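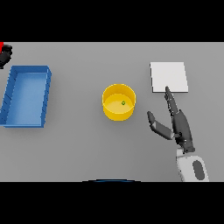

3.2 Simulated table and tasks

Figure 2. Two moments from the simulated sorting table, rendered from the head camera of the robot model.

The build described in Section 2 stands in a shared workshop in Stallach, where the bench is free for only part of the week. Most of the early work was therefore done in simulation. The scene holds a grey tabletop with a blue tray, a round yellow container and a flat white square. The small parts to be handled change between tasks: Figure 2 (first panel) has a tiny green item inside the container, and in the second panel a red cylinder lies to the right of the tray.

We kept the colours plain and the table free of markings — the bench in the workshop was later painted to match. The hand model was drawn up by Heike Albers from measurements of the printed parts, and the joint limits were entered by hand. Friction was set once, in November, and left alone after that.

Each task was run 200 times with the parts placed at random within a fixed area. Runs in which a part left the table were kept in the log and scored as failures. The full set came to 2163 runs 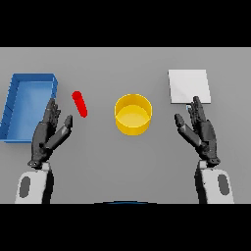 once the repeats for the Skovasico controller had been added, and it took 12 nights on a single desktop machine. Of the first 200 runs, 68 were scored as failures. Most of these came from the thumb closing too early, a fault we had already met on the Lammers hand and dealt with by a short delay in the close command. The same delay is used in all the results that follow. Tests on the real bench are reported in Section 4.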